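How to share the cable bench with the robot: a guide for test technicians

Written by Hoi-yan Pan, test bench group, Vimley

At our site we check 300 refurbished office PCs in a month. Before, one technician connected every cable by hand, ran the test, and disconnected again. Since December the two-arm robot does part of the connecting. This guide explains how to prepare the bench, and which part of the job stays with you.

Before you start

You need the job list from Cavow, one tower, and the cable set for that tower. Please read the job list first. If the model is not on it, connect this unit by hand and write it in the log.

Step 1. Place the tower

Put the tower on the bench with its back side toward the robot. The ports must be easy to reach from both arms. Keep the laptop at the left, where you can read the screen from your chair.
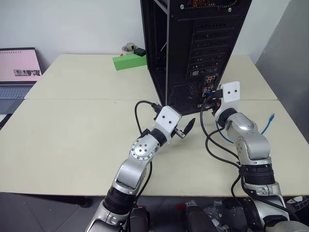

Many colleagues ask me how close they may stand. During a run, stay behind the yellow line and keep your hands away from the cables. If you must touch something, press pause and wait until the arms are at rest. Do not try to help the robot in the middle of a movement. I did this in my first week and we had to repeat the whole run.

Step 2. Give the cables enough length

A cable that is too short pulls on the plug and the plug comes to the port at a bad angle. Leave a free loop. Check also that no cable lies under a joint of the arm.

Step 3. Watch the USB plug

This is the most difficult part. A USB plug fits only one way, and the port is small. One gripper holds the plug and turns it toward the back panel. If the plug does not go in after 2 tries, pause the run and finish by hand. Write the port name in the log, so that Nisha Saxena can correct the program on Monday.
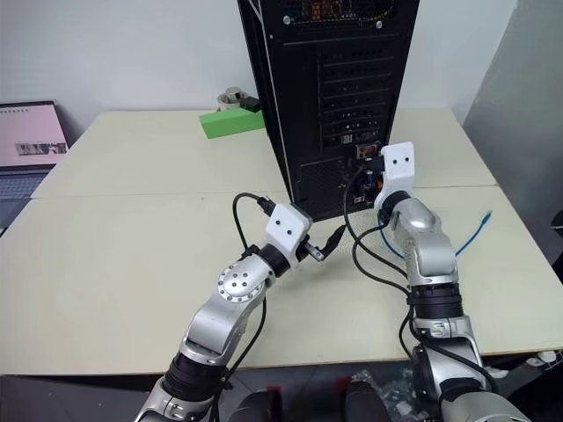

What changes in your work

The robot is slower than an experienced person. What we gain is that your wrists rest and you can do the fault finding at the next bench in the same time. Last month 146 units came back from the test with a fault, and every one needed a person to understand it.

Some of us worried about the hours. The shift plan stayed the same, but the training is new: each technician now learns to read the robot log. If you did not have this training yet, ask Nisha for a place before you work alone at the bench.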